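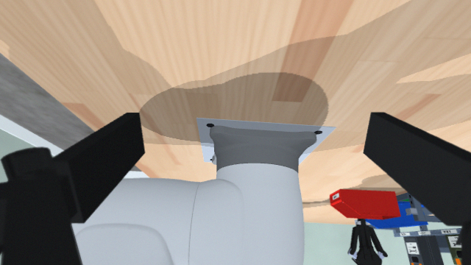
A simulated view of the robot arm's mounting plate and base, with the two gripper fingers to either side.

Troltside Releases Base Mounting Check for Tabletop Robot Cells

BROKDALE, November -- Troltside today released a mounting check for tabletop robot arms, along with a simulated cell that technicians can use to learn the procedure before they work on a live machine.

The check covers the plate under the arm, its fasteners and the seating of the base. It takes roughly 65 minutes the first time and is meant to be repeated every 13 weeks, or after any collision stop.

"We kept getting service calls about grippers that missed by a few millimeters," said Marlies Pichler, head of field service at Troltside. "People would recalibrate the fingers two or three times and never put a wrench on the base."

Under the procedure, the arm is parked with the gripper open and empty, and power is locked out. The technician wipes down the plate, checks each fastener against the torque sheet and looks for gaps at the base. The arm is then powered up and sent to five reference points. If it misses any of them by more than 2 millimeters, the plate is reset and the points are run again.

The simulated cell was built by Duyên Mạch and Silvan Strebel at the company's Wondside office. It includes the work surface, parts bins and storage rack -- users can move the viewpoint down to the plate and practice the inspection from there.

Existing service customers can download the procedure and the simulation at no charge. Printed torque sheets ship with replacement plates.

Questions about training dates should be sent to Gion Schwaiger in the Troltside service office.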